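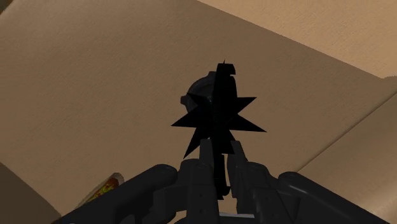

8월 중간보고 드립니다. 급하게 쓰는 거라 문장이 거칠어도 양해 부탁드려요. Wastau 공예교실 지원금 건, 전체적으로는 일정대로 가는 중. 교재 개편은 초안까지 끝났고 인쇄만 남음. 이번 개편에서 제일 크게 바뀐 부분이 형태 수업인데, 검고 뾰족뾰족한 별 모양처럼 윤곽만으로 읽히는 형태를 첫 시간에 놓고 명암은 뒤로 미뤘습니다. 갈색 바탕에 검정, 이 정도 대비면 초보자도 외곽선부터 잡기 쉽다는 게 강사진 의견이고요. 기존 교재는 첫 장부터 음영이라 중도 포기가 많았습니다.

공유 18 댓글 3

수업 진행
상반기 과정은 종료. 수강생 18명 수료. 저녁반은 시작 시간을 7시에서 7시 반으로 옮겼더니 지각이 확 줄었습니다. 퇴근하고 오시는 분들이 대부분이라 진작 바꿨어야 했는데 늦었네요. 주말반은 신청이 저조해서 하반기에는 격주로 돌릴 생각입니다. 확정되면 다시 말씀드릴게요.

설문도 돌렸습니다. 재료 꾸러미는 평이 좋은 편, 불만은 거의 다 조명 쪽. 오후 늦게부터 창가 자리 말고는 어둡다고 함. 작업등을 추가로 넣어야 할듯 합니다.

재료비
종이랑 목탄은 Josteck에서 계속 받고 있음. 단가 변동 없음. 안내 책자는 2,000부 계획이었는데 견적 받아보니 무리라서 1,000부로 줄였습니다. 나머지는 파일로 배포. 인쇄는 Dulla에 맡기기로 했고 교정쇄 기다리는 중이에요. 표지 색이 한 번 틀어져서 다시 뽑는 바람에 일주일 까먹었습니다. 추가 비용은 청구 안 하기로 얘기됐구요.

남은 문제
- 가마실 환풍기 소음. 수리 기사님 다녀가셨는데 부품이 없다고 하심. 주문 넣었고 도착일은 미정.
- Michalski 전시실 대관. 원래 쓰기로 한 기간이 다른 행사랑 겹쳐서 날짜 조정중입니다. 최악의 경우 수료작 전시를 복도에서 해야 되는데 벽면이 좁아서 큰 작품은 못 겁니다. 가능하면 피하고 싶어요.
- 강사 3명 중 한 분이 하반기에 시간이 안 되신다고 해서 대체 인력 알아보는 중. 면접은 잡아놨습니다.
- 보관장 열쇠 복사 아직 못함. 제 불찰입니다.

예산 변경 요청
책자 부수를 줄여서 남은 인쇄비를 작업등 구입으로 돌리고 싶습니다. 항목간 이동이라 승인이 필요한 걸로 아는데 양식이 작년거랑 같은지 확인 부탁드립니다. 같으면 바로 작성해서 보낼께요. 총액은 그대로고 추가 지원 요청은 없습니다.

다음 일정
교재 인쇄 넘기고, 하반기 모집 공고 올리고, 전시실 날짜 확정. 모집은 먼저 수료생 지인 추천으로 받고 남는 자리만 공개로 풀 예정. 작년에 공개 모집부터 했다가 당일 취소가 너무 많았어요.

영수증 정리본은 따로 보내겠습니다. 스캔이 몇 장 흐려서 다시 뜨는 중이에요. 예산 이동 건은 인쇄비 정산 전에 답을 주시면 좋겠습니다.

댓글 3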